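Pre-run software check, two-arm cell, Friday
Checked by: Myung-ja Na
Planner: Julel. Perception: Druser.

1. Emergency stops reachable - PASS. One on each pendant. I'd still like the table round them tidied.

2. Grid calibration loaded - PASS, with doubts. The file is from March and I have only Julel's word that it matches the tape. 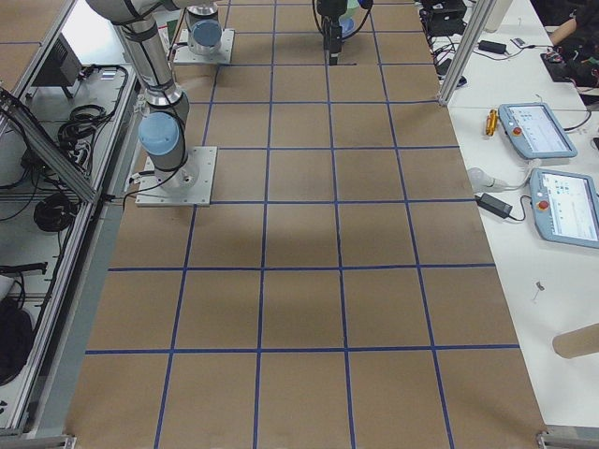
Item 2: taped grid and both arm bases, pendants on the side table.

3. Arm-to-arm distance check switched on - PASS. The limit is 144 mm in the config. Why 144? No comment in the code, and Mekonnen can't say either.

4. Planner timeout - FAIL. Set to 2000 ms, but the log shows a plan accepted after that. A timeout that only prints a warning is no timeout.

5. Bowl detection - NOT ACCEPTED. Druser reports high confidence on bowls,

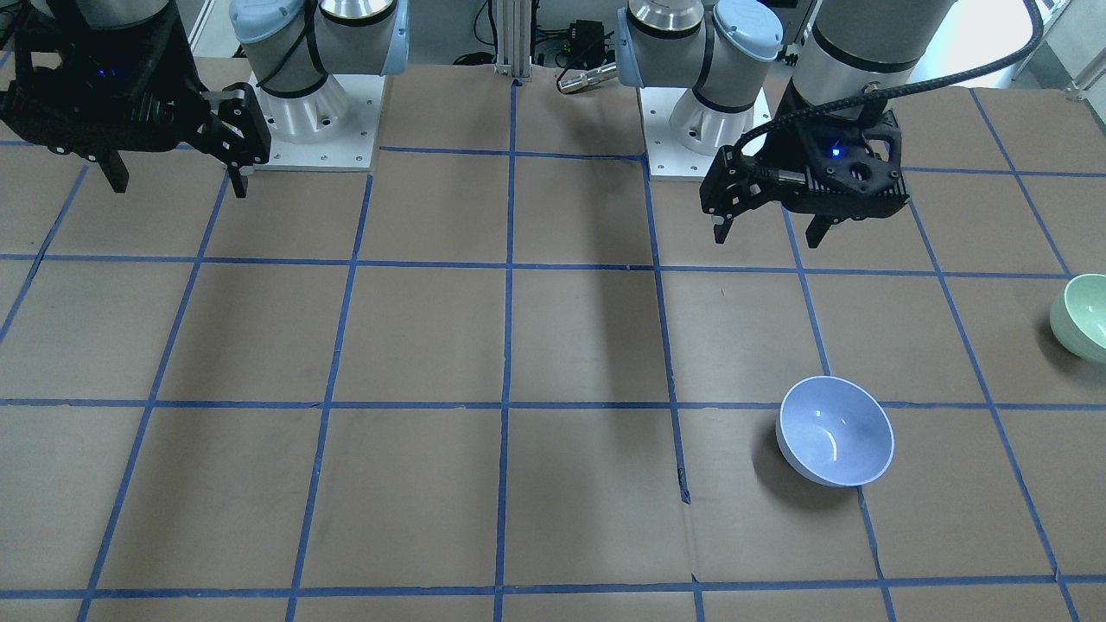 but it gives the same confidence when I feed it an old recording, so I don't trust the score. Show me the position error per cell, including the outer columns.

6. Replay test - PARTIAL. 592 logged plans replayed, 3 differed from the original. "Rounding" was the answer. Please prove it.

Re-check items 4 to 6 before any unattended run.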